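Codach Hotels to reopen the Burnach in June with 46 rooms

Codach Hotels has confirmed that the Burnach, its country house hotel on the Andora estate, will reopen in June after a closure for structural and mechanical works. The hotel will trade with 46 bedrooms across the main house and the former stable range.

The works covered the replacement of the slate roof over the east wing, full rewiring of the main house and the removal of the oil-fired boilers. Heating and hot water are now supplied from a single plant room behind the kitchen yard. Original sash windows on the garden front have been retained and fitted with secondary glazing.
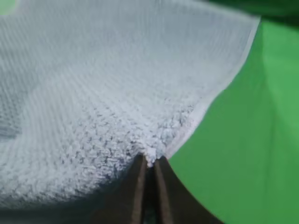 Terry towel, pale grey-white.

Bedrooms are arranged in 3 categories: House, Garden and Stable. All have a private bathroom, and 19 have both a bath and a separate shower. Step-free access is provided to the ground floor of the stable range and to the restaurant. A passenger lift serves the first and second floors of the main house.

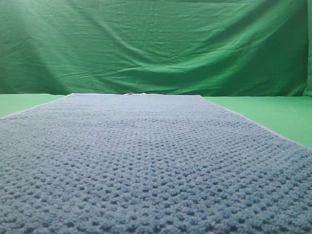
Blue towel on a green surface.

The restaurant will continue under the name Tavares and will serve breakfast, lunch and dinner to residents and non-residents. The kitchen has been moved to the north side of the building – this shortens the service route to the ballroom, which is licensed for 300 guests standing. Civil ceremonies may be held in the ballroom or the library.

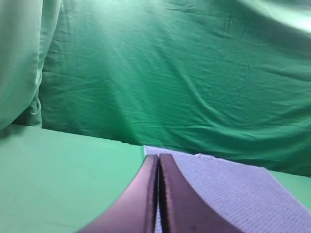 Gripper fingers, close view.

Check-in is from 3 pm. Reservations made before the closure and carried over have been assigned to the equivalent new category at the rate first quoted. Guests affected will receive written confirmation of their room type and need take no action.

Rates, floor plans and access information are available from the Codach Hotels reservations office. Media enquiries should be sent to the Codach Hotels press desk.

Ends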